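Progress report, second stretch of the Trultodell home laundry project
To: Zuvmont small grants desk

Hello again from the Plonik team! I promised you something more cheerful than last time, and I think I've got it. We set ourselves a target of 100 usable demonstrations of cloth folding in real bedrooms, and as of this writing we have 170 recorded. Of those, 69 passed our quality check on the first look – a bit lower than I'd hoped, but the rest haven't all been reviewed yet, so please don't read that as a final number.

The big change since June is that we've dropped remote control for anything soft. We gave it a fair go with the Manalastas arm, and steering it through one fold from a desk took up to 7 minutes, with plenty of bad language. Now the person doing the teaching holds a gripper in each hand and just folds the thing. Everybody picks it up fast, and the motions look much more like how people really handle laundry (pinch, lift, shake, lay it down, grumble, start over).

What's still giving us trouble is the big white cloths. On a patterned sheet they're easy enough to tell apart from the bed, but the corners vanish into the folds once the cloth is bunched up, and that's where most of our rejected recordings come from. I've asked everyone to slow down at the first grab and to open the fingers all the way before going for the next corner. We're also leaving the other clothes on the bed where they are. Tidy rooms made for tidy data, and the early model fell apart as soon as there was a pile of jeans nearby.

Money is fine. We're a little over on spare fingertips and a little under on travel, so I'd like to move the difference across if that's OK with you – a quick yes by email would do. Next up are towels and fitted sheets (wish us luck with those), and I'll send the review numbers once the backlog is cleared.
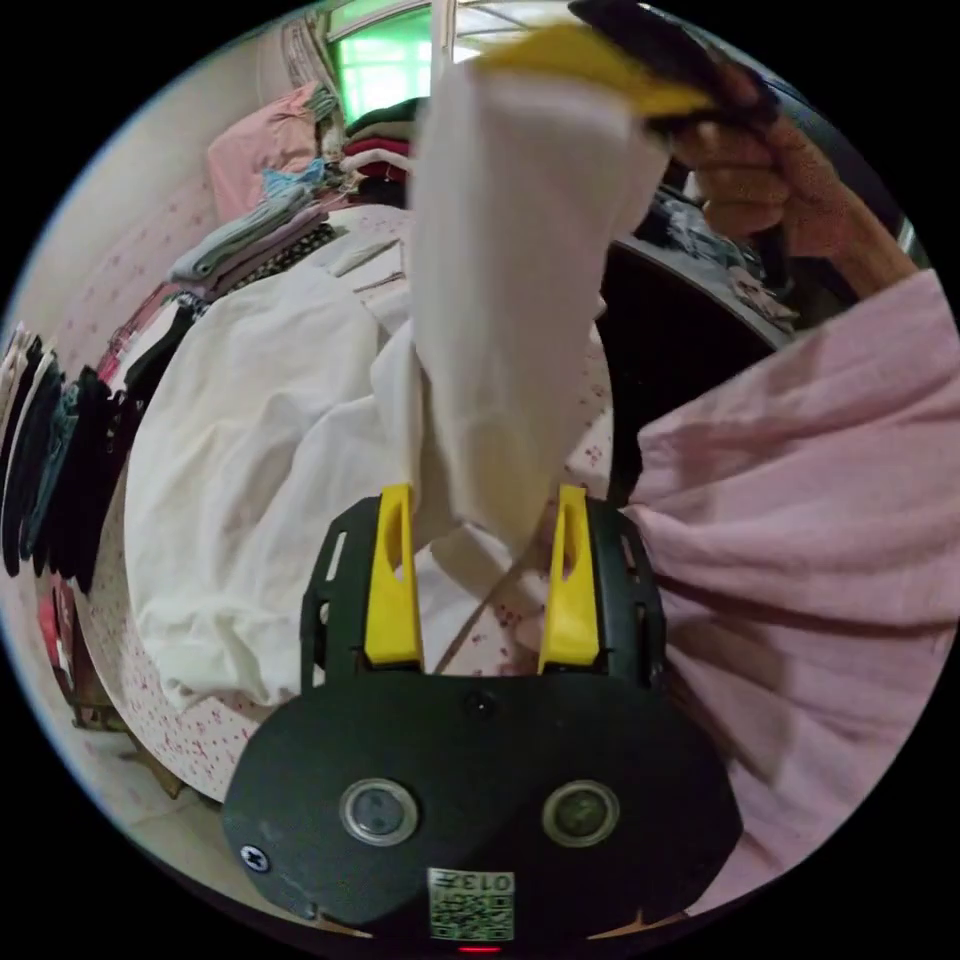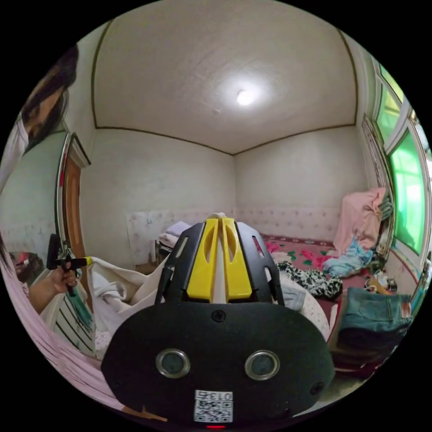
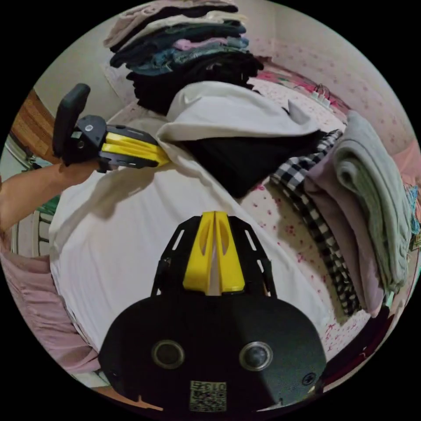
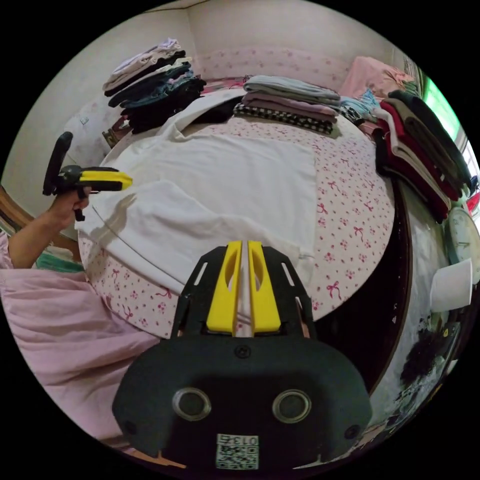
Teaching with two hand-held grippers in a bedroom, as seen from one of the grippers.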